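Kastska Opens Its First Toast Counter, Having Been Asked to Open Something Bigger

CIVANO, 2023-12-27 -- Kastska, the small breakfast company known until now for a single jam, announced today that it will open a toast counter on Haddad Street in April. The counter will serve toast. Customers who want eggs will find them at several fine establishments nearby, and a map will be provided.

The counter has 300 square feet, a front window, and room for 12 people who like each other. It takes over the old Gotard shoe repair shop, which closed last year and left behind a very good smell and a sign the company has decided to keep. Visitors should be prepared to see "Heels While You Wait" above the door for the foreseeable future.

Kastska spent most of the past year working out what a toast counter needs. The first version of the menu had 67 items, including a soup. The second had a section called "Journeys." The version that will hang on the wall in April has five lines, and the fifth is water.

"We kept taking things off the menu until we reached the part people were ordering anyway," the company said in a statement it wrote itself, over breakfast.

The menu is as follows. White toast with butter. White toast with peach jam. White toast with both, which costs more than either and less than the two together. Plain toast, for children and for people who have had a long night. Water.

All toast is made to order in household two-slot toasters, the kind most people already own and ignore. Kastska looked at conveyor toasters of the sort found in hotel breakfast rooms and did not care for the way guests stand in front of them, looking worried. The two-slot machine makes two slices and then stops. The company finds this reassuring.

Bread, a peach and a toaster, then bread on a plate: 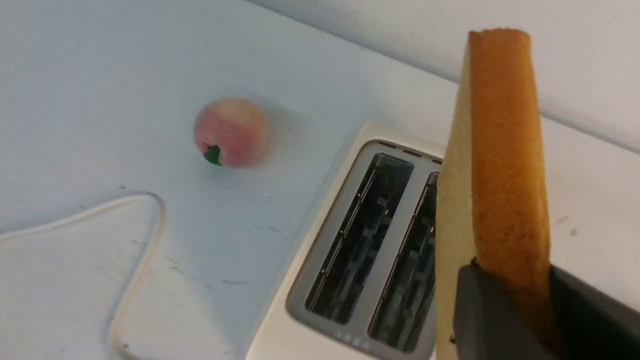
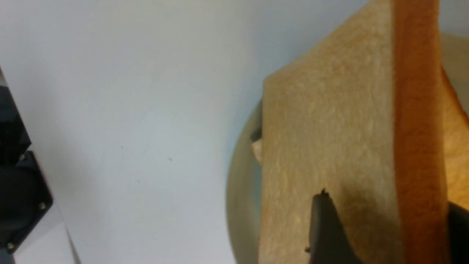
Bread will be baked each morning at the Gotard bakery, which is run by a cousin of the shoe repair Gotards and has no opinion about heels. It is a plain white loaf, cut thick enough to hold jam and thin enough to fit where it has to go. Settling on that thickness took 72 loaves. The staff ate the results and would now like to be offered something else at company events.

Jam remains the one product Kastska has ever been famous for, to the extent that it is famous. The peach jam has been sold at the Civano Saturday market for six years in jars with a label that is slightly crooked. A designer was once paid to straighten the label. Regular customers complained, and it was put back.

Seating at the counter is on stools. There are no tables, no booths and no laptop policy, as there is no place to put a laptop. The plates are cream, round and a little larger than they need to be for one slice, so that the second slice does not feel like an afterthought. Most customers in the trial period ordered a second slice.

That trial ran for three weeks this fall in the back of the Haddad Street hardware store, between the paint and the garden hoses. Kastska collected 182 comment cards. Many were kind. Several asked about eggs. One asked for the price of a 50-foot hose and was passed along to the proper department.

The most common request was for darker toast, closely followed by a request for lighter toast. The company has answered both by asking each customer how they like it, a step that was missing from the original plan and is now considered its main technical advance.

Opening hours will be 6:30 to 11 a.m., Tuesday through Sunday. Kastska is aware that people also eat toast in the afternoon and at night, often standing up, and has chosen to leave that part of the business to the public.

Prices start at $3 for a buttered slice. Jars of peach jam will be sold at the counter for the same price as at the market. Gift cards will be available from opening day for anyone who needs to thank a neighbor without making a fuss about it.

The company is hiring four counter staff before the end of the winter. Experience with toast is assumed. Applicants should be comfortable with early mornings, crumbs, and explaining that the shoe repair has closed. Applications may be left in person at the hardware store, at the register by the paint.

About Kastska

Kastska makes peach jam in Civano and will soon make toast there as well. It has no plans to expand into marmalade, though it has been asked.

Press inquiries may be sent by mail to Kastska, Haddad Street, Civano. Samples of jam are available to members of the press. Samples of toast do not travel well and must be eaten on site.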